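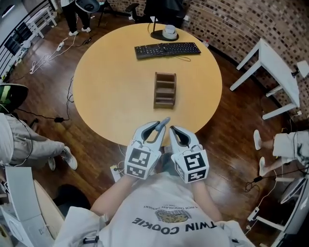 A small slatted shelf in dark brown, set in the middle of a round table with the keyboard behind it.

A round table is an awkward thing to work at. It has no back edge to push things against and no corners to lose them in, so whatever lives on it tends to creep towards the middle. People keep buying them anyway, for flats, studios and shared workrooms, and then wonder where the keyboard is supposed to go.

One cheap answer is the tabletop shelf. These are little open units with a tier or two of slats, sold for spice jars, pot plants or stationery. Hernent and Skunby both carry them, and Canel sells a flat-pack version that goes together with 15 screws. None of them takes long to build. The real work is deciding what belongs on one.

Start with the cords. A keyboard cord and a power cable will cross the table whichever way you turn them, and on a round top they have a long way to go before they reach an edge. Run them both off the far side, away from where you sit. A clip under the rim will hold them, although clips made for square desks don't always grip a curved one – check the fit before you throw out the packet.

Next, the shelf. Put it in the centre to begin with and leave it there for a few days. If you find yourself reaching around it for the keyboard, shift it back and bring the keyboard forward. Small bottles and anything else that tips over easily should go on the bottom tier. Tall things can stand behind on their own base.
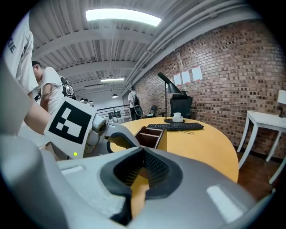 Yellow tabletop below, railing and pale ceiling beyond.

An upper floor with a railing needs a bit more care. Keep loose items off the side of the table nearest the drop, and keep the walkway along the rail clear of bags and benches. White side tables against a brick wall are handy for the overflow, provided they don't become the place where everything ends up.

Colour matters less than the catalogues suggest. Dark brown slats on a light wood top show dust sooner, but they are easy to find when you're tidying in a hurry. Simanjuntak, which makes only the one size, offers it in 3 finishes, and the darkest sells best. A dry cloth between the slats once a week is all the upkeep it asks for.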